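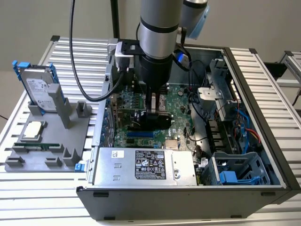 An open Dell desktop on the bench, with the hard drive, CPU and memory parked next to it

About Stonance

Hi, and thanks for clicking all the way over to the About page! I'm the owner of Stonance, a small computer repair and refurbishing shop on Flanagan Street, and I spend most of my week with my nose in old desktops.

I got into this through an office clear-out. A company called Enton was moving across town and had 72 towers headed for the dumpster, and I said I'd take them (my garage was never the same again). It took me a whole winter of evenings to go through the pile, and I sold the good ones to neighbors, a couple of churches and one very happy bowling league. By the time the last one left I had a waiting list, so I rented the shop.

Since then 461 desktops have gone back out the door, and I still like opening the case best. You get the side panel off, lay the thing down flat, and there's the whole machine in front of you – board, slots, power supply, all the little chips. I'm fussy about where the parts go once they're out. A loose CPU sliding around a bench is asking for trouble, so ours get a proper spot, and so does the memory. Hard drives stand up in their own holder with the blue rails left on. I've lost enough rails under enough shelves to have strong feelings about that!

What we do here: repairs, upgrades, memory and drive swaps, and full refurbs on office desktops. We also buy used machines, working or dead. If yours is past saving we'll tell you so at the counter and strip it for parts, and you can have your drive back if you want it. Laptops we'll look at, but please call first. Phones and printers, no – try Brutov Electronics two doors down, they're good people and they have better eyes than I do.

Every refurb we sell comes with a 12 month warranty, and you bring it back to the same counter you bought it from. No forms to mail anywhere.

We're at 476 Flanagan Street, with parking around the back. Closed Sunday. If the door's locked at lunchtime, knock loud – I'm probably in the back room with a case open.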